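29th September

Went in on a Sunday again, which I swore in February I would stop doing. But Lovis had been sitting at 629 good runs since Friday and I couldn't leave it there – I wanted to get closer to 930 before Ülle starts the next training round. She says the count matters less than how different the runs are from each other, and she's right, but I like watching the number go up!

The first hour was mostly me being clumsy. I kept rushing the reach, then stopping short, and a run with a big hesitation in it just teaches the thing to hesitate. Threw out a whole batch. Cheuk-hei Tseng came by with soup and looked through a few of the ones I'd kept, and he thought my starts were all too alike. So after lunch I made myself begin each run from a new pose, even the awkward ones where I can hardly tell which way the wrist is turned. Slower, but they look so much better played back. We got over 80 out of the afternoon and my shoulders feel every one of them.

The small block is still my favorite task, and still the one I mess up most. I can bring the arm down fine, but getting one red finger to press on that little white and gray cube, right up on top of the plain white box, takes all my patience. The other arm just hangs there with its gripper open while I fuss. I also want to do a set with the two boxes farther apart, as they're side by side in nearly everything I've saved this week. Ülle Jõgi is in tomorrow, so I'll ask her before I move anything. 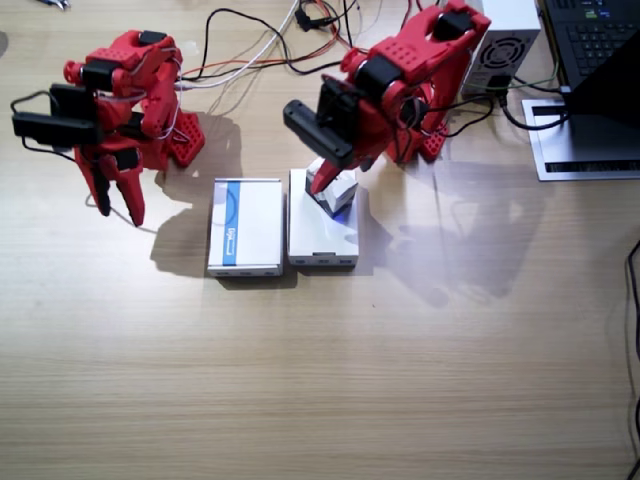
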